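Section 4: Setting up your Zamari starter jar

Right, so you've unpacked everything, you've read my ramble about flour in section 3 and you still want to do this. Good! This bit covers the first week, from dry flour to something you can bake with. I've written it the way I do it at home, which is slightly different from the card that comes with the jar (Serpil Karabulut, who wrote the card, knows and has forgiven me).

Before you start you'll need the Zamari jar and its loose lid, a set of kitchen scales, wholemeal rye flour, tap water and a rubber band. My scales are an old Tivo pair that only weigh in grams, so everything here is in grams.

4.1 Day one

1. Wash the jar in hot water with a drop of washing-up liquid and rinse it twice. Don't bother with sterilising tablets.
2. Weigh the empty jar without the lid and write the number on the bottom in marker pen. Mine says 803, and I use that number nearly every day.
3. Put in 20 g of rye flour and 20 g of water. Stir with the handle of a wooden spoon until there are no dry bits left.
4. Scrape down the sides, rest the lid on top and slip the rubber band round the jar, level with the mix.
5. Leave it somewhere out of the sun until the same time tomorrow.

Note: the lid should sit on the jar, and that's all. If you've bought the clip-top version, take the rubber seal off first and put it in a drawer.

Caution: never clamp the lid down on a lively starter. The gas has to go somewhere, and glass is no fun to pick out of a rug.

4.2 Where to keep it

I've moved mine all over the kitchen. The windowsill was too hot by lunchtime and the top of the fridge was fine until January, when the whole room went cold overnight and the poor thing sulked for a fortnight. These days it lives at the back of the worktop, well away from the hob.

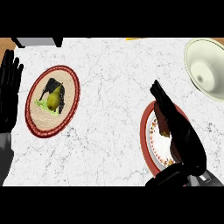
If your kitchen is chilly, stand the jar in a bowl of warm water for an hour after each feed -- warm like a baby's bath, no more than that. Yara Geagea keeps hers in the oven with only the light on, and it works a treat, but please stick a note on the oven door. She has cooked one.

4.3 Days two to seven

1. Take the lid off and have a sniff. Days two and three can be pretty grim (old socks, wet dog), so carry on regardless.
2. Spoon some out until 20 g is left in the jar. Put the jar on the scales and take away your marker pen number.
3. Add 20 g of flour and 20 g of water, stir, scrape down and move the band to the new level.
4. Do the same the next day.

Caution: pink or orange streaks, or anything furry, means the lot goes in the bin. Scrub the jar and go back to 4.1.

Don't panic if it goes flat on day four, as mine always does. Keep feeding it and give it up to 14 days before you give up. Once it doubles between feeds, two days running, you can build it up to 200 g for the loaf in section 5.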